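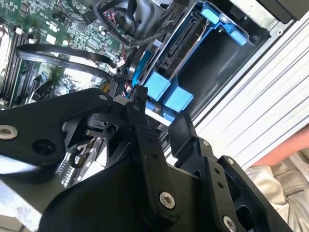

2. Equipment and budget

Our group was given 300 dollars and one semester to plan a disassembly cell for old desktop computers. The arm and gripper already belonged to the lab, so on paper the expensive part was done. We believed this for the first two weeks.

2.1 What we thought we needed

The first shopping list had 47 lines. It included a second light, a Gestport quick-change plate, a set of soft fingertips, and a label maker that three of us defended with real passion. The total came to more than twice the budget. The label maker went first.

We then took the list to the bench and asked of each line whether the job would stop without it. The job is narrow: reach into an open case, get to the blue drive caddy, and bring the drive out without hitting the motherboard or the cable that crosses it. Black finger plates next to a green board full of small parts make people careful with money in a new way.

2.2 What we bought

Fingertip pads, Mokoena, 3 sets: 78 dollars
Bench clamps for the case, Sirkimholm: 64 dollars
Spare screws for the gripper, assorted: 11 dollars
Scrap desktops for practice: 90 dollars
Total: 243 dollars

The remaining 57 dollars is held for breakage. Two members wanted to spend it on the quick-change plate, which costs 140, so the discussion was short.

2.3 What we would plan differently

Clearance should have been on the first page. Between the chassis wall and the drive cage there is not much room for two fingers and a linkage, and we priced pads before measuring how thick a pad could be. One set of the Mokoena pads is too thick for this job and now lives in a drawer.

We also left out shipping. The Drornel quote for a slimmer fingertip looked like a bargain until the freight line, which cost more than the part — we have kept a copy for the next group.

2.4 Still open

The slim fingertip needs a second quote. If none arrives before the order deadline on Tue 15 November, we will file down the pads we own and record the hours as labor, at the usual student rate of zero.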